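Subject: Re: [gripper-care] finger pads do not close evenly

Hello Dagmar, hello all,

thank you for the quick answer. I quote only the part which I reply to:

> On 3 November units we changed both pads, and only after this we
> checked the camera bracket. It was the wrong order. Please write
> how you do it at Hinano, so we can put it on the wiki.
> Dagmar Malý

We do the bracket first. I hold the hand-held gripper by the handle, thumb through the opening, and I look at the marker cube and the small camera from the side. If the bracket moves under light pressure of the finger, I tighten it before I touch anything else. Then I compare with a second gripper, so that I have both in view at one time. Przemysl's page is old, so I put my text in the wiki already and paste it below. 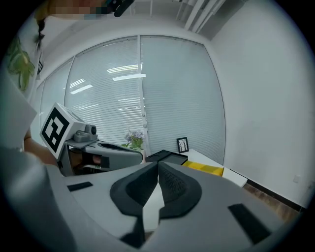
*Page last changed: November, 16:40, by Pornthip Meesuk*

**Soft finger pads, check and change**

The two black pads should lean to each other and make a V. Look along the inner channel. The gap must be the same from front to back when you press the trigger slowly.

1. Clean the inner surfaces with a damp cloth. Let them dry.
2. Open and close 66 times, without an object.
3. If one pad stays behind, loosen its screw, push the pad to the stop, tighten again.
4. Run the marker calibration. We accept it under 3 mm.

We change the pads after about 400 hours. Rostislav waits longer, but his parts are lighter.

One question remains for me. Does Brukon still deliver the softer pads? I have asked Grindero and they have only the hard ones.

With kind regards,
Pornthip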